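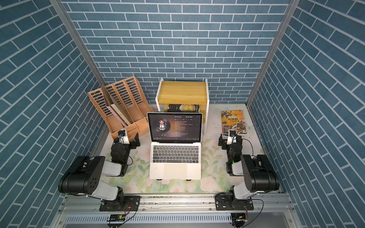 4. Setting Up for a Flat Panel Infusion

Revised Dec 15, 2021. Replaces the section issued in March.

This section covers a flat glass fiber panel made with the Apaza infusion kit and the Drolten vacuum pump. Curved molds are in Section 6. Do not use these steps for carbon fabric heavier than the grades listed in Appendix B, as it fills more slowly and needs a second feed line.

Read the resin supplier's safety data sheet before you start. The sheet that came with your drum takes priority over anything written here.

4.1 Parts needed

Glass plate, with at least six inches of clear border outside the fabric
Release wax and clean cotton cloths
Peel ply, flow mesh and bagging film
Sealant tape, one full roll plus a spare
Spiral tube, feed hose and two line clamps
Catch pot with lid gasket (capacity 2,000 ml)
Drolten pump and vacuum gauge
Scale, mixing cups, sticks and gloves

The older Brika catch pot can be used in place of the current one. Its lid takes a thicker gasket. The two gaskets look alike when they are off the lid, so check the number molded into the edge.

4.2 Preparing the plate and fabric

1. Clean the glass plate with acetone and let it dry. Check it for scratches with a fingernail. A scratch under the sealant tape will leak.

2. Put masking tape around the border where the sealant tape will go. Wax must not get on this border.

3. Apply five coats of release wax to the open area. Wait 15 minutes between coats and buff each one before adding the next.

4. Remove the masking tape and wipe the border once with a fresh cloth.

5. Cut the fabric, then the peel ply, then the flow mesh. The peel ply should be two inches larger than the fabric on all sides. The flow mesh should stop one inch short of the fabric on the vacuum side.

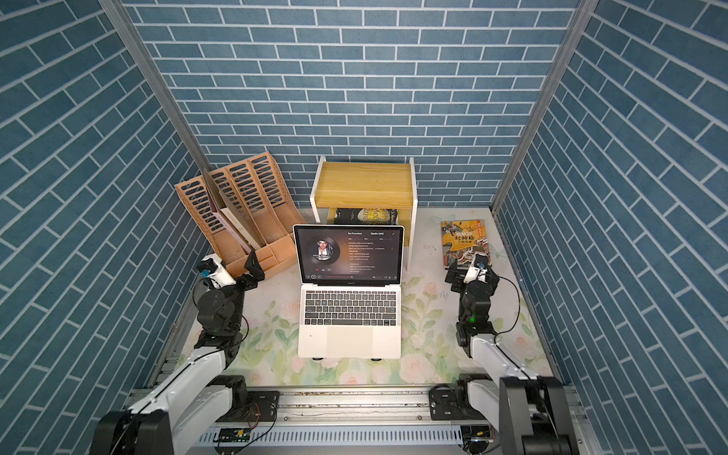

Fabric should be cut on a firm surface away from the mixing area. Use a rotary cutter and a steel rule, and replace the blade when it starts to pull threads. Stray glass fibers are pale and fine, and they are easy to miss on a busy background. On a printed covering like the cream mat with pink roses and green leaves shown here, lay a sheet of plain dark paper down first and cut on top of that. Fold the paper inward when you finish and throw it away with the offcuts.

CAUTION: Do not blow fibers off the fabric or the bench with compressed air. Use a vacuum cleaner with a fine dust filter.

4.3 Laying up and bagging

1. Place the fabric on the waxed area in the order given on your layup sheet. Mark the zero direction on the glass border with a grease pencil.

2. Lay the peel ply over the fabric and smooth it from the center outward.

3. Add the flow mesh. Tack it at two corners with small pieces of tape.

4. Set the spiral tube along the feed side, on top of the mesh. Set the vacuum line on the opposite side, on the peel ply only. If the vacuum line touches the mesh, resin will run straight to the catch pot and leave dry fabric underneath.

5. Run sealant tape around the border. Leave the backing paper on the top face for now.

6. Cut the bagging film larger than the taped area and fit it one side at a time, peeling the backing as you go. Make a pleat at each corner and one beside each hose.

7. Clamp the feed line. Connect the vacuum line to the catch pot, and the catch pot to the pump.

4.4 Leak test

1. Start the pump and let the bag pull down slowly. Move the pleats by hand so the film does not bridge at the tubes.

2. When the gauge is steady, clamp the line between the bag and the catch pot. The gauge must be on the bag side of this clamp.

3. Stop the pump and write down the reading and the time.

4. Read the gauge again after 20 minutes. If it has moved by more than one small division, find the leak and repeat the test.

Most leaks are at the pleats and at the hose entries. Listen along the tape with the pump running, and press down any place that hisses. Blažena Procházka's leak log (kept with the pump records) lists the trouble spots on each of our plates - check it if you have been looking for more than half an hour.

4.5 Mixing and infusing

1. Weigh the resin and hardener. Mix by weight, never by volume, and scrape the sides of the cup while stirring.

2. Let the cup stand for five minutes so that larger bubbles can rise.

3. Restart the pump and open the vacuum clamp. Put the feed hose at the bottom of the cup and open the feed clamp halfway.

4. Keep the hose end covered with resin at all times. Have the next cup mixed before the first is empty.

5. Close the feed clamp when the resin reaches the vacuum line along the full width. Leave the pump running until the resin has gelled.

WARNING: Leftover mixed resin can get hot enough to smoke. Pour it into a wide metal tray and set it outdoors.

4.6 Post-cure

Leave the panel on the plate overnight. Move the plate and panel to the Plirico oven and hold at 122 degrees F for eight hours. Let the oven cool with the door shut before removing the plate.

Write the batch number on the panel in paint marker and enter it on the record sheet. Completed sheets go to Jarmila Skála. Removing the panel from the plate is covered in Section 5.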